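About Renda

Renda is a small company that makes and lends sensory trays for preschools, therapy rooms and families. Each tray holds a few things that feel different in the hand. Children pick them up, squeeze them, sort them and put them back. Our workroom is in Mokier, on the ground floor of the old Prornel building, and most of the work is done at the counter by the sink.

Benedita Gouveia started the company after 3 years as a classroom aide. She had been making up trays at home for her own class, and other teachers began asking to borrow them. We now have 159 trays out on loan and 53 schools on the list.

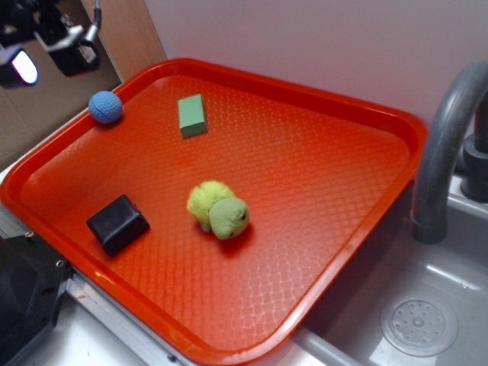 Mokier, 11/05/2021

The orange-red tray is the one most schools ask for first. It has a raised rim and rounded corners, and the diamond pattern on the floor is something to feel in its own right. The current set has a knobby blue ball, a green block, a plush turtle with a shaggy shell, and a dark, soft, squarish piece. We keep the number of objects low. A crowded tray gets dumped out, and a child who has four things in front of them will usually try all four.

Ekaette Sani chooses the objects. She looks for clear differences: fuzzy next to smooth, bumpy next to flat. New items stay in the workroom for a month before they go to a school. Anything that sheds or splits in that time is dropped from the list.

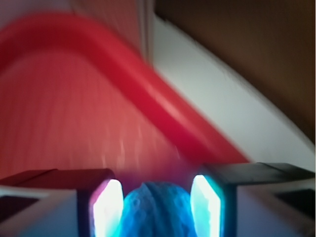
Returned trays are washed with dish soap and warm water, rinsed and left to air dry. Plush pieces go through the laundry in a mesh bag. Heriberto Contreras checks every set against its card before it goes back on the shelf, and missing pieces are replaced at no charge up to two per loan.

Loans run for one school term. Schools within the county can have trays dropped off, and everyone else pays return postage. Families may borrow one tray at a time.
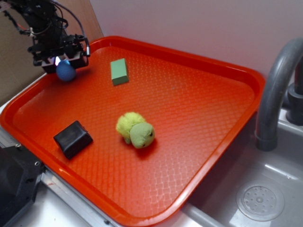

The turtle can be ordered separately. We get more requests for it than for any other piece, and we ordered 1,000 in March so that we would not run out again.

To ask about a loan, write to Trygve Sjögren at the workroom address. Visits are by appointment.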